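From: Aivar Kairys
To: cell-upkeep list
Subject: Re: [cell-upkeep] fingers drifting on the Tarnus cell

Stavros Tsolakis wrote:
> Ours has started missing the blue fork again. It closes
> a hair to one side and shoves the thing across the floor.
> I re-ran the camera calibration twice and got the same
> answer both times. Is it time to call Brindon, or do I
> own a screwdriver for a reason?
>
> Stavros

Put the phone down. Brindon will tell you to re-run the camera calibration.

We had the same complaint in April, and I spent most of a morning blaming the software, which is my hobby. It was the bolt on the side of the finger. Ours had backed off just enough that the finger sat straight when open and leaned when it closed. With the power off and the air dumped, grab each finger and wiggle it. If one moves and the other doesn't, you have your answer and can skip the rest of this message. 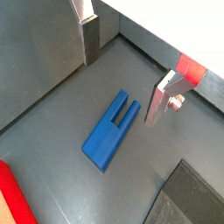 Tighten the nut a little at a time and check the finger with a small square as you go. I marked mine with a paint pen afterward, so now I can see at a glance whether it has turned. Check it every 500 cycles for the first 2,000, then whenever you feel guilty.

While you're in there, wipe the floor of the enclosure. The grit gets under the block and it rocks when a finger touches it. Konstantinidis swears by compressed air, which moves the dirt very efficiently to the back corner.

After that, teach the pick point again at low speed with the fork lying diagonally. Square to the wall, even a bad finger looks good.

If it still shoves the block, send me the log and I'll blame the software.

Aivar
Dudinside, second bench from the door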